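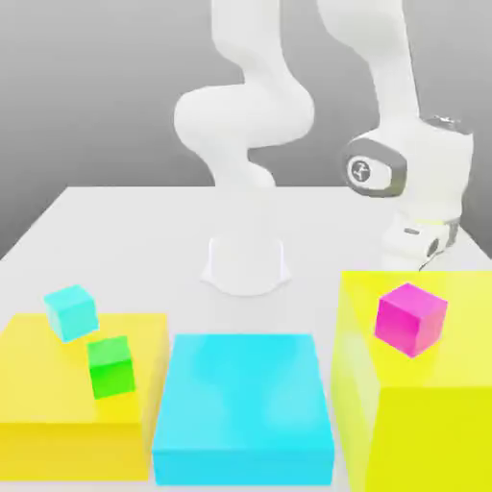 The simulated sorting bench, with the gripper above the right-hand platform. Rendering: Ekberg open day.

The open day at Ekberg started at 10 a.m. in July with coffee in a corridor, and by half past the corridor was full. Most visitors had come for the machines on the ground floor. Dušan Papadopoulos works one floor up, in a room with two monitors and a whiteboard, and his part of the program was a robot that exists only in software.

"People look around for the arm," he says. "I point at the screen. Some of them leave at that point, and I don't hold it against them."

The simulation runs in a package the group calls Elow. It holds a white arm on a white table, three platforms and three small cubes: one cyan, one green, one magenta. Two of the platforms are yellow and the middle one is cyan. An operator gives a target, such as moving the magenta cube to the center platform, and a control policy works out the motion from the rendered view and the joint readings. There is no script of positions behind it.

I asked why the table is so bare.

"Because every object you add is an object you have to explain when it fails," Papadopoulos says. "We had a version with bins and labels and a textured floor. It was nicer to look at. When the arm missed a cube, we spent two days deciding whether the texture had anything to do with it. It didn't, but we had spent the two days."

The colors are plain for a similar reason. A cyan cube and a cyan platform share a hue, and that overlap was put in on purpose. Early policies tended to treat color as identity. Told to pick up the cyan object, they would sometimes descend on the cyan platform and close the fingers on its edge. A platform is fixed in the physics model, so the arm would pull, reach its force limit and stop.

"That was a useful failure," says Ankica Radonjić, who wrote most of the contact model. "It told us the policy had never learned size. It had learned cyan."

Radonjić came to the group from structural analysis and talks about the cubes the way other people talk about bridges. Each one has a mass, a friction coefficient and a stiffness. All three values are varied slightly at the start of every run, along with the starting positions and the rotation of each cube. The policy never sees these numbers. It is expected to cope with a cube that is a little heavier or more slippery than the one before.

The hard cases are at the edges. A cube resting well inside a platform is easy to grip. A cube near the border can tip when one finger touches it before the other, and if it tips it usually ends up on the table. Radonjić places cubes near the back edges more often than chance would. "If I leave it to the random generator, I get a lot of comfortable cubes," she says. "Comfortable cubes don't teach you anything after the first week."

The evaluation set has 481 starting layouts. They were frozen in the spring and have not been changed. A new policy is run on all of them overnight, and the result is a table of which layouts passed and which did not, with a log for every failure. Training is separate and uses up to 3,000 simulated benches in parallel, without rendering shadows. The shadows are switched back on for evaluation and for visitors.

I asked for a success rate. Papadopoulos declined to give one.

"It would be a number for this table, these cubes and this arm," he says. "Somebody would put it next to a number for a different table. I would like to publish it with the layouts attached, so it can be checked. Ask me when that is done."

The differences in platform height are the part of the setup he is most willing to discuss. The right-hand platform is the tall one. To carry a cube from there to the left, the arm has to lift, clear the edge and come down lower than it started. To go the other way it has to climb with the cube in hand. Policies trained on a flat table did poorly at the climb, and several of them drove the cube straight into the side of the tall block. The fix was a change to the training order. Height differences are now introduced early, while the policy is still bad at everything, and the collisions have mostly gone from the logs.

"Mostly," Radonjić says. "I read the logs."

Visitors at the open day were allowed to choose the target from a short menu. The keyboard was handled by Santeri Heiskanen, a doctoral student, who also reset the layout between turns. The most common request was for a stack of all three cubes. Stacking is outside what the present policy was trained for, and Heiskanen said so each time before running it anyway. During the half hour I was in the room, it managed two cubes once and lost the second cube on the other attempts.

One visitor, Blagoje Gashi, runs a packing line for a firm that makes small plumbing parts, and he stayed longer than most. His question was how much of this would survive contact with a real gripper. His own line has a pick station where the parts arrive oily.

Papadopoulos told him that oil was not modeled. Friction can be turned down, and the policy tolerates a certain amount of that, but a film of oil changes during the grip and the simulator holds friction constant within a run. Gashi wrote this down.

"I prefer that answer," Gashi told me later on the stairs. "Last year at another place they told me it would be no problem."

The transfer to hardware is planned in a project named Macapagal, which is run jointly with the workshop on the ground floor. A physical bench is being built to match the simulated one, with machined blocks for the platforms. Amra Yordanov is in charge of it. Her main concern when I found her was reflections. The center platform has a glossy top in the rendering and picks up a faint image of the arm. Her blocks are matte.

"Either I polish mine or he dulls his," she says. "We have had that meeting. He is going to render both, and I am going to polish one block and see how much trouble it is."

She has also asked for a budget of 400 physical trials before anyone changes the policy. Papadopoulos would prefer to retrain sooner. Yordanov's view is that a small number of trials on a new bench mostly measures the bench — a loose bolt, a camera bracket that creeps as it warms up — and that retraining on those results would teach the arm to compensate for her bracket.

They had not settled it when I left. Upstairs, Heiskanen was resetting the layout for a school group, and someone at the back had already asked for a stack.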